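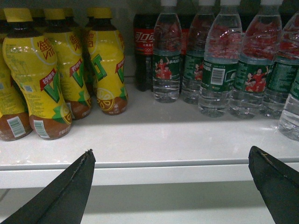 Bottled lemon tea on the shelf.

Lemon tea at home and on the road: your questions

We get a lovely lot of post about lemon tea at Plotia, so I've gathered the questions that come up most and answered them as best I can. Put the kettle on first!

Can I make it the night before?
You can, and I think it's nicer for it. I use 2 tea bags to a litre, let them sit for 4 minutes, take them out (no squeezing, please) and leave the lemon until the tea has cooled. Then into the fridge it goes, with a lid on so it doesn't pick up the taste of last night's onions.

Why does mine go cloudy?
Usually it was chilled too quickly. It's perfectly fine to drink – a splash of boiling water will often clear it, if it bothers you.

Honey or sugar?
Whichever you have in. Honey needs stirring in while the tea is still warm, otherwise it sinks and sulks at the bottom of the jug.

Can I put milk in as well?
Oh, please don't. The lemon curdles it, and I speak as someone who tried this in front of guests.

Is shop-bought just as good?
It's a different drink, really, sweeter and softer, and I'm very fond of it on a long train journey. Do look at the label if you're watching your sugar, as they vary a great deal from one maker to the next.

How long will an opened bottle keep?
Go by what the label says, and keep it in the fridge. At our house in Jiltbridge it rarely sees the evening.

Comments (2)

Ilaria Rinaldi
I did the overnight one with a bit of mint and it was gone by lunch. Thank you!

Eliécer Zapata
Does it work with green tea? Mine came out rather bitter at 4 minutes.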